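Home | Projects | Reports | People
Print this page | E-mail this page

Teaching by Teleoperation: Suturing Demonstrations
Lụa Hồ and Gayan Dissanayake, project Lilum

Our plan was to record 300 demonstrations by remote control and train a policy on them. By June we had about 30 we would let our supervisor see. The console is easy to learn, in the sense that a cello is.

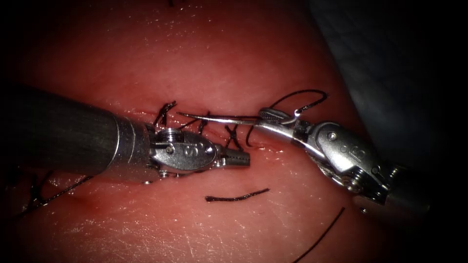
Figure 1. Curved needle held in the right driver above the incision, fixed view.

Each demonstration logs both arms' joint positions alongside the video. We labelled the phases by hand, a job Gayan volunteered for before he understood it. Regrasping the needle was the hardest phase to mark, and our labels disagreed most there.

The wrist view was added after Armelle Vasseur asked how the policy was meant to judge depth. We had no answer – so we wrote a synchronization script.

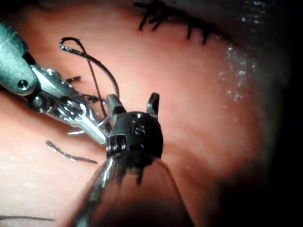
Figure 2. Wrist view of the two instruments and a loop of black suture.

Thread remains our main problem. Its shape isn't in the joint data, and the policy can only learn it from pixels. Future operators should practise knots before recording any.

Contact | Copyright Lilum student projects | Back to top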